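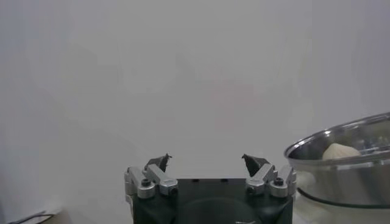
The Ravico Kitchen Task Kit is the equipment package issued to student teams entering the Zillo Challenge, the manipulation event for secondary schools and two-year colleges. It is intended for clubs that already own a robot arm and need a gripper, a wrist camera and a standard set of objects that match those used on competition day. The gripper has a black body and two symmetrical finger assemblies with bright metal links and dark fingertips. Teams work with everyday kitchen items, such as a pale, rounded object resting in a polished steel bowl, where the rim limits the angles from which the fingers can approach. Reflections on the outer wall of the bowl are part of the task, and teams should expect to meet them in their camera images.

Item number: 297
Supplied by: Ravico Education
Approved for: Zillo Challenge, Foundation and Open divisions

What the Kit Contains

Two-finger gripper, assembled and tested before shipping
Wrist camera with mounting bracket and cable
Adapter plate for the Vindudo teaching arm
Spare fingertips, one pair
Hex keys for the gripper and adapter plate
Task object set, 35 pieces, in a lidded storage case
Printed coach's guide and student workbook

The task object set is packed separately and may arrive on a different day. Bowls and other metal items in the set should be washed by hand and dried before storage. Food items are not included. The coach's guide lists the produce permitted at each event, and teams purchase their own.

Use in Class or Club

The student workbook is divided into 11 units. The first units cover safe power-up, jogging the arm by hand control and opening and closing the gripper at low speed. Later units introduce camera alignment, grasp planning and recovery after a missed pick. Each unit is written for a single club meeting, although teams new to the arm often spend two meetings on camera alignment.

The final unit is a practice run under event rules. A team places its objects, leaves the work area and starts the program from the operator station. No person may reach into the work area until the arm has stopped and the coach has given permission. The same rule applies at the regional event in Heywood.

Compatibility

The gripper connects directly to the Vindudo teaching arm through the adapter plate supplied. Schools using a different arm should send the bolt pattern of the tool flange to Ravico Education before placing an order. Custom plates are available at extra cost - please allow additional time during June, when most schools renew their equipment.

Care and Inspection

Pivot screws should be checked by hand before every session. Fingertips are wear parts and should be replaced in pairs. The camera lens may be cleaned with a dry lens cloth only. Solvents and kitchen cleaners will damage the coating and are not covered by the warranty.

Ordering

The kit is sold to schools, colleges and registered clubs. More than 61 programs currently hold a kit on long-term loan, and loan applications are reviewed each term. Purchase orders must show the name of the institution, a delivery address with weekday access and the division in which the team will compete.

Replacement fingertips, camera cables and single task objects are listed under Spare Parts.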